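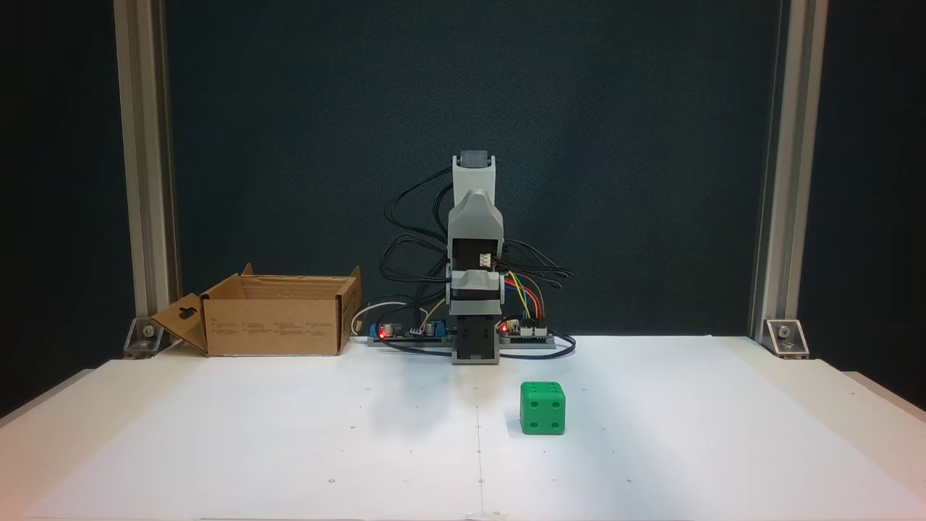
Obed Adjei

One Box, One Table: A Tidying Project
Vallside College, Everyday Design, handed in 14th August

What I wanted to find out

My project is about getting small stuff off a table. I picked it in June because the shared tables in the Lowther room drive me up the wall, and my course tutor, Enda Ní Chonaill, told us to choose something we'd be annoyed by anyway. Well, done! I wanted to know if an open cardboard box on the table gets more things put away than the nice lidded tubs we already have on the shelf. My guess at the start was that the box would win easily. I also wanted to know if it matters where the box goes and which way it's turned, and that part ended up eating most of my time.

The setup

The table is white, which is great for this kind of thing (every paper clip and crumb shows up) and terrible for pride. For the box I used plain brown cardboard and kept it open, flaps raised, on the left side of the table with the long side facing front. I tried the short side to the front as well and I hated it, you have to reach way in and you can't see what's at the back.

The flaps took me a whole afternoon of messing around. Folded down on the outside they take up table space and people put their cups on them. Tucked inside they spring back up and catch on whatever you're dropping in. Raised is the best of the lot — they make a little wall, so a badly thrown glue stick still has a chance. I did think about cutting them off, but then you can't close the box when you want to carry it or stack it.

The tubs were Rorik ones with snap lids, medium size. They stayed on the shelf by the window, where they've always been.

What I did

I ran it for four weeks. At the end of each session everybody got 20 minutes for tidying, which is generous, and most of it was spent chatting. For the first two weeks we used only the tubs, then we switched to only the box. I kept a tally sheet and made a mark for every loose thing that got put away. Pens, tape, rulers, offcuts, batteries, one very old orange. A thing only counted if it went all the way in. Propped on the edge didn't count, and I had some arguments over that.

What happened

By the end I had 529 marks on the sheet. Of those, 400 were from the box weeks and the rest were from the tubs, so my guess held up, though I should say the box weeks were also the busier ones and there was simply more on the table to clear. I should have planned for that. If I ran it again I'd swap every other session.

People told me they liked the box because there's no lid to fight with and no walk across the room. What they didn't like was finding anything again. By the end of the second box week it was basically soup in there. The tubs got a lot less in them, but you could go straight to the scissors.

Cables

I have to give cables their own bit. They didn't fit my tally at all. A cable that's plugged in at one end isn't loose, so it can't go in a box, but a loop of black cable lying across the back of a white table looks messier than any amount of pens. Thin colored wires are sort of cheerful if they stay side by side, and then white cable nearly disappears against the tabletop. I hadn't thought about that before I had to look at a table this hard! In the end I left plugged-in cables out of the count completely and wrote "cables??" in the margin of the sheet most days.

I did try some Preltix wraps on the spare ones. They work fine on a single cable. On a big tangle you spend longer sorting out which loop belongs to which than you would just starting over, and twice I wrapped two different cables together by mistake.

What I'd change

A divider, first of all. Even one strip of card across the middle would have saved the soup problem, I think, and it costs nothing. I'd also try the box on the right side for a while, as I'm left-handed and I'm pretty sure I put it where I wanted it and called that a design decision. Enda wrote exactly that on my draft, with two underlines.

The tally sheet and my flap sketches are stapled to the back of the paper copy.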